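3.2 Objects that share a surface

The survey recorded 175 arrangements of everyday objects on tables, mats and cloths in 21 homes and shared rooms in Findirville. Earlier sections dealt with objects of one kind, such as crockery or stationery. The present section deals with mixed arrangements, in which a thing meant to be used is set down close to a thing meant to be looked at or given away. The power strip and the wrapped gift are taken as the main pair. They were found together more often than the authors had expected when the coding sheet was drawn up, and the sheet had no entry for them until August.

The two objects make different claims on the space around them. A power strip is tied to a place by its cable, and its sockets must stay within reach. A wrapped gift has no such tie and may be moved freely, but it is usually kept upright and nothing is placed on its bow. Where both stand on a covering with a strong pattern, in this case rectangles of red, blue, yellow and white divided by thick black lines, the pattern adds a further set of edges that the objects may follow or cross.

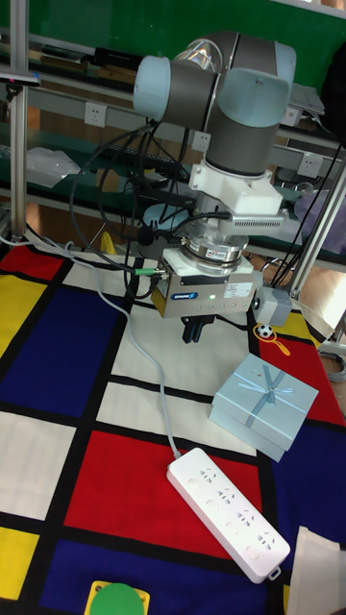

One reader of an earlier draft objected that a power strip should not be counted as part of an arrangement at all, as it is put down wherever the cable allows and is then forgotten. The same reader held that the gift alone had been placed with any thought. We accept that the two differ in the care given to them. The coding scheme, however, records position and not intention, and a strip lying across two colours takes up those colours whether or not anyone chose them.

Position was coded under the Rodari scheme, with one change. The original scheme uses a plain ground and measures distance from the nearest table edge. On a patterned ground the coders also noted each coloured area touched by an object, and whether the long side of the object ran along a printed line or across it. Cables were coded separately from the things they serve. A ribbon or bow was treated as part of the gift, even where its ends hung over the side of the box.

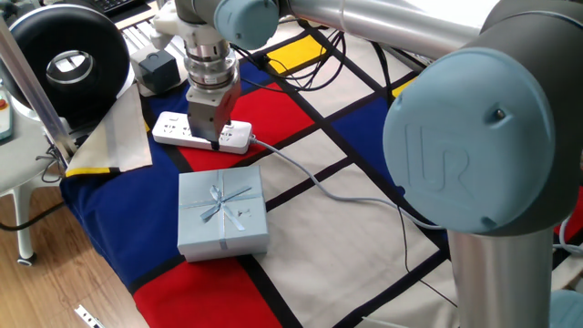

Figure 2. Power strip and light blue gift box on the patterned covering.

In the arrangement shown in Figure 2 the strip lies on a red area and the box stands in front of it, where blue meets cream. The colour of the box is close to that of its ribbon, so that the gift is marked out by shape and by the bow more than by contrast within the wrapping. Coders were asked to write down the first object they noticed. Of the 12 coders, nearly all named the gift before the strip, although the strip is the more useful of the two and, in most of the homes, was the one in daily use.
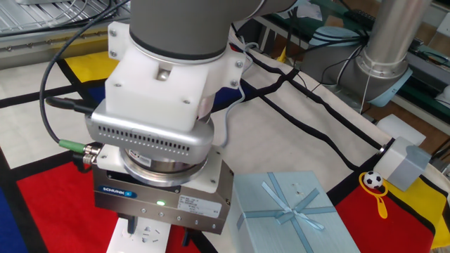

Gregor Forsyth
Research Fellow, Domestic Objects Group, Sirkovis Institute

The gift was also the object on which coders agreed most readily. Disagreement was confined for the most part to the strip, and in particular to its angle. A strip laid square to the printed lines was coded in the same way by everyone. A strip laid at a slant, with its far end away from the coloured area on which it began, was coded in two ways, and the matter was settled by taking the area beneath the greater part of its length.
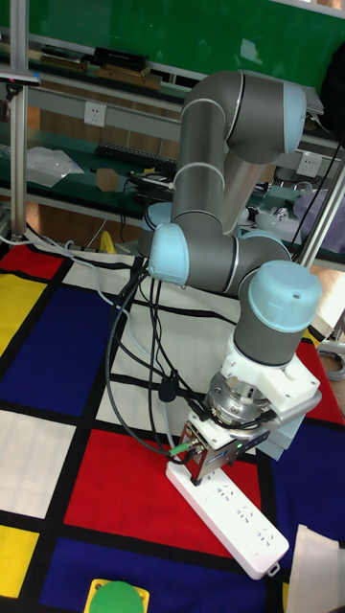
3.3 Treatment of cables

Cables were entered as lines, with a note of each coloured area crossed. Where several lay in a bundle the bundle was entered once. The Oosthuizen method, which enters every cable singly, was tried in two homes and given up, as the coders could not follow a single cable through the loops with any confidence. Cables hanging clear of the surface were left out of the count and described in the notes column.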